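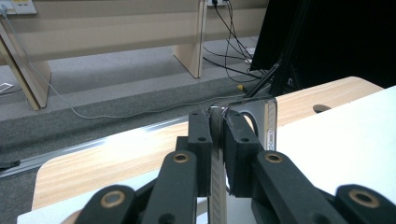 4. Sowing the seed tray

Read this section fully before you open the seed packets. The Wukia propagator must be already levelled and its heat mat tested as in section 3.

4.1 Prepare the mix

1. Pour the mineral mix into a bucket and add water little by little. The mix is ready when it holds together in the fist but no water drips out.
2. Fill the tray to the lower line. Do not press the mix with your hand, use the flat tamper.
3. Spread a thin layer of fine grit on top and level it with the edge of a ruler.

Note: Garden soil is not suitable, even if it was sieved. Fungus gnats come with it and they will eat the seedlings at the root.

4.2 Sow

4. Write the label first. Seeds of Echinopsis and Parodia look very similar once they are out of the packet.
5. Fold a piece of paper in the middle, put the seeds in the fold and tap it lightly over the grit. The seeds should lie on the surface. Do not cover them.
6. Spray with boiled and cooled water until the grit changes colour.
7. Close the lid and turn both vents to the shut position.

Caution: Unplug the heat mat before you spray. The plug of the mat is not waterproof.

4.3 First weeks

8. Set the dial to 6. On this setting the tray stays warm during the day and is a little cooler at night, which most cacti from mountain areas prefer.
9. Keep the tray in bright shade. Direct sun through the closed lid can kill the seedlings in one afternoon.
10. After 7 days, look for small green or reddish balls on the grit. Some species need much longer, so please do not throw away the tray too early.
11. When most of the seedlings show their first spines, open one vent by a quarter turn. Open the second vent one week later.

Note: If you see white threads on the surface, remove the affected part with a spoon, together with the grit under it, and leave one vent open overnight.

For growers in southern Australia, Prapai Prasertsri from our Mirani nursery recommends to sow in September, so the plants have a full summer before the first cold. Sowing in March is also possible, but then the mat has to run through the whole winter.

Spare parts for this section: tray 326, clear lid with vents 385. Please give the part number when you order from Wosham.

Continue with section 5, Pricking out.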